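**Apr 10, 2021** – I spent a good chunk of yesterday on a call with the Lumby group, and I came away wanting to go pick up my own laundry, so they must be doing something right.

The short version: they've been teaching a robot arm to tidy bedrooms using demonstrations recorded with a hand-held gripper. A person carries the thing into an ordinary home, picks stuff up with it, and the camera on board records the whole business. They now have 1,413 of these recordings from 48 bedrooms, and the first results went up on the project page this week.

What got me interested is how they handle soft things. Nidia Chambi, who ran the recording side, told me the early attempts in February were a bit of a mess – people kept grabbing socks dead center and squeezing hard, and the arm learned to do exactly that, then came up with half the bed cover too. So she changed the instructions. Now you come in with one finger touching the fabric first, and you close the other one on it slowly.

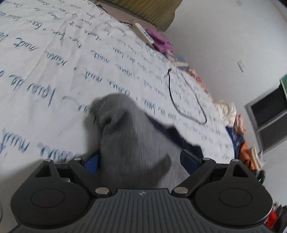

*A gray ribbed sock between the blue contact inserts, on a printed bedsheet. Recording for the Lumby bedroom set.*

I love that they left the rooms alone! Chambi's rule was that you clear nothing before you start, so the recordings are full of cables and heaps of clothes and whatever else lives on a bed. Dalibor Pešek, who trained the model, said he grumbled about this for weeks (patterned sheets gave him particular grief) and then stopped grumbling once he saw the test numbers.

And the numbers are pretty nice. They tried the arm in 2 bedrooms it had never seen, with 16 garments in each, everything from socks to a heavy sweater. With the slow-closing recordings it picked up every piece in the first room and missed a single one in the second, a thin scarf that kept slipping off. The version trained on the February recordings dropped something in nearly every row of the results table.

I did ask about speed, and Pešek laughed. It's slow. You could fold the whole pile yourself and make coffee in the time the arm takes to get to the bottom. He also says two rooms is a small test, and he'd like a lot more before he makes any big claims about it.

Next up are dark clothes on dark bedding, which Matúš Hrnčiar is setting up now at the Baláž workshop. The recordings will be shared once the families who lent their rooms have signed off on them, and I'll post the link when I have it.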